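揃いの食器はもういらない

2018年2月13日

セット売りの話を書く。前から書こう書こうと思っていて、先月、つまり1月に決定的なことがあったので、もう書く。時間がないので推敲なし。

きっかけは皿が一枚割れたこと。Nietoのディナーセット、六人用。うちで使いはじめて9年になるやつ。割れたのはスープ皿で、縁に細い灰色の線が入っているだけの、地味な、でも一番よく使う皿だった。割れたこと自体はいい。皿は割れる。問題はその後。店に電話した。単品ではお出ししていません、と言われた。セットでしたらご用意できます、と。一枚割れたから全部買い直せ、ということらしい。

いやいや。

で、調べた。Nietoのあの線の柄はもう作っていない。後継の柄というのがあって、写真で見ると同じに見える。取り寄せてもらって並べたら全然違う。線の灰色が青い。白も違う。前のは少し黄みのある白で、新しいのは蛍光灯みたいな白。五枚の中に一枚だけ混ぜると、その一枚だけ浮く。返品した。送料はこっち持ち。

ここで私が言いたいのは、Nietoがけしからんという話ではない。いや少しはけしからんと思っているけれど、そうではなくて、そもそも「揃っている」ことに値段の大半を払う買い方がおかしい、ということ。食器売り場に行くと、いまだに一番いい場所にセットが置いてある。五客、六客、桐箱、化粧箱。贈答の名残だろう。結婚祝い、新築祝い、内祝い。もらった側は箱のまま棚の上に上げる。実家の天袋にいくつあったか、思い出すだけで腰が痛くなる。

母の天袋を片付けたのが三年前で、出てきたもののほとんどが箱入りの揃いものだった。湯のみ五客。銘々皿五枚。コーヒー碗皿。一度も使っていない。使うと欠けるから、だそうだ。欠けたら揃いでなくなるから。揃いでなくなったら客に出せないから。で、その客は来ない。来ても普段の湯のみで飲んで帰る。

この「欠けたら終わり」という感覚、ものすごく根が深いと思う。セットというのは、買った瞬間が一番完全で、あとは減っていくしかない。増えない。一枚割れたら五分の四になり、二枚割れたら半端ものと呼ばれる。半端もの。ひどい言い方だ。皿そのものは何も変わっていないのに、隣の皿が割れたせいで格が下がる。
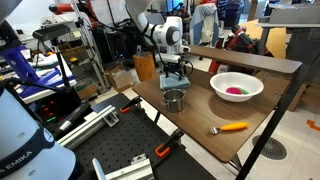 知り合いに食器の輸入をしているトーマス・マッツァ(Thomas Mazza)という人がいて、この話をしたら笑われた。セットでないと売れないんだよ、と言う。単品で棚に並べると客は一枚しか買わない。一枚しか買わないと箱代も出ない。在庫の管理も大変。柄が十種類あって皿の大きさが四つあったら、それだけで四十の棚がいる。セットなら箱が十個で済む。なるほど商売の理屈はわかる。わかるけれど、それは売る側の棚の都合で、うちの食器棚の都合ではない。

彼の反論にはもう一つあって、揃っていると食卓がきれいに見える、というもの。これは認める。白い布を敷いて、同じ皿が六枚、同じ間隔で置いてあると、そりゃきれいだ。料理が並ぶ前からごちそうに見える。写真映えもする。ただ、うちの食卓がそうなるのは年に何回か。正月と、あと誰かの誕生日と。それ以外の夜は、煮物の鉢と魚の皿と飯碗と汁椀で、最初から形も大きさもバラバラだ。和食の食卓はもともと揃っていない。織部の隣に染付があって、漆の椀があって、ガラスの小鉢がある。それで誰も変だと思わない。なのに洋食器になったとたん、全部同じ柄でないと恥ずかしい気がしてくる。どこで覚えたんだろう、あれ。

たぶん百貨店だ。百貨店の食器売り場のテーブルコーディネート。あれを子供のころから見すぎた。ナイフとフォークが定規で測ったみたいに並んで、グラスが大中小と立って、皿の上に皿が載って、その上にナプキン。あんな家は見たことがない。でもあれが「正しい」と刷り込まれている。

Monsideの食器売り場に先月行ってきた。確認のために。167点のフルセットというのが飾ってあった。167。十二人用だという。ソース入れ、蓋つきの深鉢、楕円の大皿が三種。立派。立派だけれど、これを洗う人のことを考えると気が遠くなる。置く場所もない。うちの食器棚に入れたら他のものが何も入らない。売り場の人に、これはどういうお客様が、と聞いたら、最近はあまり、と小さい声で言われた。正直な人だった。

じゃあ何なら売れているのかと聞いたら、マグカップです、と。一個ずつ、好きな柄を。みんなもう答えを出しているのだ。マグは昔から揃いで買わない。家族の一人一人が自分の柄を持っていて、割れたら本人が新しいのを選ぶ。それだけ。皿も同じでいい。

私がやりはじめたのは「白だけ決めて、あとは知らない」という方式。白といっても色々あるので、正確には黄みのある白。大きさは深めの23センチくらい。これだけ決めて、メーカーも時代も問わない。古道具屋で一枚、セールで二枚、旅先で一枚。Brinderoの業務用が一枚混じっていて、これが一番丈夫。縁がぼってりしていて、裏に番号が押してある。食堂で使われていたものらしく、細かい傷がびっしりあるけれど、スープを入れたら見えない。割れても、また一枚探せばいい。探すのが楽しみになる。割れて喜んでいるわけではないけど、前みたいに台所で固まることはなくなった。

費用のことも書いておく。Nietoのセットは当時、思いきって買った。値段は恥ずかしいので書かない。いま使っている白い皿は、安いものはコーヒー一杯分しない。高いのでもランチ一回。九年使ったセットと比べて、料理の味が落ちたと言われたことはない。家族は気付いてもいなかった。気付いたのは二週間たってからで、あれ、皿変わった？ だけ。

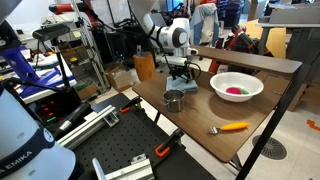

反対意見も載せないと公平でない。キーラン・レニハンさんという、以前この欄に手紙をくれた読者がいて、この人は祖母から継いだセットを今も揃いで使っている。Dridanineの古い窯のもので、青い小花。もう何十年も前のもの。欠けた分は蚤の市やオークションで同じ柄を探して補充しているという。すごい執念だ。手紙には、揃いを守ることは祖母の食卓を守ることだ、とあった。これには返す言葉がない。ないんだけれど、一つだけ言うと、レニハンさんは結局一枚ずつ買い足しているわけで、やっていることは私と同じだ。違うのは探す範囲が狭いことと、払っている金額の桁。そしてあの柄は百年近く前から作られていて、世の中にたくさん出回っているから補充ができる。いま売られているセットの柄で、五十年後に蚤の市で見つかるものがどれだけあるか。毎年モデルチェンジして、三年で廃番になる柄に、そんな付き合い方はできない。

だから作る側にお願いしたいのは、これだけ。廃番にするなら単品の在庫を何年か残してほしい。それが無理なら、最初から「この柄は何年まで補充できます」と箱に書いてほしい。家電には部品の保有期間というものがある。食器にはない。皿は壊れるものなのに、補充の約束が何もないまま何万円もする。おかしくないですか。

と、この話をルバ・タラウネさんにしたら(陶芸の先生で、土曜だったか日曜だったかに教室を、まあそれはいい)、あなた、同じ皿を六枚焼いてみなさい、と言われた。焼いた。無理だった。ろくろの上では同じ大きさに見えたのに、乾いて縮み、焼いてまた縮み、出てきたものは六枚とも違う。一枚は反っている。釉薬の溜まり方も違う。タラウネさんは並べて見て、いいじゃない揃ってる、と言った。揃ってないですと言ったら、同じ土で同じ人が作ったんだから揃ってるのよ、と。

これが妙に効いた。揃うというのは、同じ形が並ぶことだけではないのかもしれない。土が同じ、手が同じ、あるいは選んだ人が同じ。うちのバラバラの白い皿も、全部私が選んでいるので、並べるとなんとなく私の皿という顔をしている。ちょっと言いすぎか。でも友人のエルメネヒルドが来たとき、ここの家の皿は落ち着くねと言ったので、調子に乗って書いておく。

カトラリーの話を書くのを忘れていた。これも同じ。フォーク六本スプーン六本ナイフ六本、箱入り。ナイフは使わない。うちでナイフが六本同時に必要になったことは一度もない。スプーンは足りない。カレーの日とヨーグルトの朝で取り合いになる。小さいスプーンはどこかへ消える。弁当と一緒に出かけていって帰ってこない。なのに売っているのは各六本。使う数が違うものを同じ数で売るという発想がまずおかしい。スプーン十本、フォーク六本、ナイフ二本のセットがあったら買う。いや、セットという時点で買わないか。単品で買います。

鍋もだ。鍋の三点セット、五点セット。大中小に蓋がついて、フライパンがついて、なぜか蒸し器がつく。うちで残っているのは小さい片手鍋だけ。ミルクを温めて、卵をゆでて、味噌汁を一人分作る。大きいのは人にあげた。五点買って一点使う。じゃあ最初からその一点をいいものにしておけばよかった、という、買い物の反省文みたいなものを私はもう何回書いているんだろう。

器の揃いにこだわる人がまだ多いのは、客を呼ぶことへの緊張もあると思う。呼ぶからにはちゃんとしないと。ちゃんと、の中身が皿の柄になっている。私も若いころ、皿が足りないという理由で人を呼ばなかったことがある。四人分しか同じ皿がないのに、五人目が来そうだった。それで流れた。いま思うとばかばかしい。五人目には違う皿を出せばよかっただけ。五人目はフッサム・ナッジャールで、あの人は紙皿でも喜んで食べる人だ。あれ以来、食事に呼ぶ機会を逃したまま引っ越してしまった。惜しいことをした。

皿が揃っているかどうかを見ている客は、たぶんいる。いるだろうけれど、100人に一人とかその程度で、その一人のために残りの全員を呼ばないのは損だ。それに見ている人は、揃っていないほうが話の種にする。これどこの？ と聞いてくる。裏返す。Brinderoの番号を見つけて喜ぶ。揃いの皿を裏返す人はあまりいない。全部同じだから。

もちろん法事とか、きちんとした席はある。そういうときは借りればいい。貸し食器というのがあって、洗わずに返せるところもある。年に一度のために棚の半分をふさぐより、よほどいい。母は、借り物でお客さんをもてなすなんて、と言った。言うと思った。でも最後に母がセットを箱から出したのはいつだったか、と聞いたら黙ってしまった。悪いことを聞いた。

母の天袋の箱は、結局三つだけうちに持って帰った。コーヒー碗皿と銘々皿と、名前のわからない小さい蓋もの。桐箱は捨てた。捨てるとき少し手が止まったけれど、捨てた。箱がないと値打ちがさがるとマッツァに怒られた。売らないからいいのだ。銘々皿は毎朝、トーストを載せている。パンくずが金の縁にひっかかる。食洗機に入れられないので手で洗う。面倒。でも天袋にあるよりはいい。もう一枚欠けた。四枚になった。四枚でも何も困らない、うちは三人だし。

割れたNietoのスープ皿の話に戻ると、残った五枚はまだある。手放すつもりでいたのに、踏ん切りがつかず、白い皿の山の一番下に入れてある。灰色の線が入っているから「白だけ」の方式には反している。反しているけれど、まあ黄みのある白ではある。ときどき上の皿が全部食洗機に入っている日に、下から出てくる。線の入った皿が一枚、他のに混じって並ぶと、前より良く見える。六枚並んでいたときは線なんか見ていなかった。

次回は箸置きについて書くつもりだったが、担当から箸置きは前にもやりましたよねと言われたので考え中。ふきんかもしれない。お便りは編集部宛に。レニハンさん、蓋の欠片が見つかった話の続き、待っています。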